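# Wandgarderobe Fokwood im Flur -- nach einem Winter

Eigentlich wollte ich nur einen Haken für die Regenjacke, und dann ist es doch wieder eine ganze Garderobe geworden.
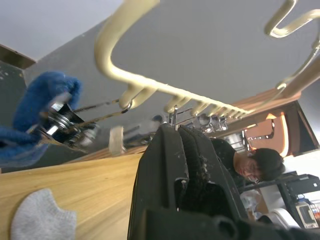

Ya-wen Chang fragte gleich, als ich vom Kauf erzählte, ob man bei dem Preis nicht lieber zwei einfache Leisten von Pasison nimmt und das übrige Geld in ordentliche Dübel steckt, ihre hänge jedenfalls seit Jahren bombenfest. Die Frage ist berechtigt, und ich habe lange darüber nachgedacht (länger, als man über eine Garderobe nachdenken sollte, sagt mein Mann).

Also: Ich habe mich für die Fokwood in der breiten Ausführung entschieden, 778 Millimeter, weil zwischen Wohnungstür und Sicherungskasten genau so viel Platz ist, dass sie mit ein bisschen Luft hinpasst. Geliefert wurde sie im Januar, ordentlich verpackt, leider mit einer Anleitung, bei der Schritt vier und fünf vertauscht sind. Wer das nicht merkt, schraubt die Abdeckkappen zuerst an und darf sie dann wieder abhebeln -- ich habe es natürlich nicht gemerkt.

Die beiliegenden Dübel habe ich gleich beiseitegelegt. Unser Altbau hat Wände, die bröseln wie Streuselkuchen, da kommen bei mir nur noch die langen von Cokska rein. Damit sitzt alles fest, auch mit vier Wintermänteln, zwei Rucksäcken und der Sporttasche meiner Tochter, in der vermutlich Steine sind.

Was mir richtig gut gefällt: Man kommt im Alltag prima damit zurecht! Die Kinder hängen ihre Sachen tatsächlich auf, das hatten wir vorher nicht. Dicke Kapuzenjacken bleiben hängen, Schals auch, nur dünne Seidentücher rutschen gern mal auf den Boden. Geputzt wird mit einem feuchten Lappen, fertig.

Weniger schön ist der Abstand zur Wand. Nasse Mäntel berühren den Putz, und nach ein paar verregneten Wochen sah man das auch. Ich habe inzwischen einen Streifen abwaschbare Farbe dahinter gestrichen, Rest vom Badezimmer. Bei der älteren Ponce, die wir in der vorigen Wohnung hatten, war das besser gelöst, dafür hat die gequietscht.

Von mir gibt es vier von fünf Sternen. Für das Gästezimmer nehme ich dann vielleicht doch Ya-wens Leisten.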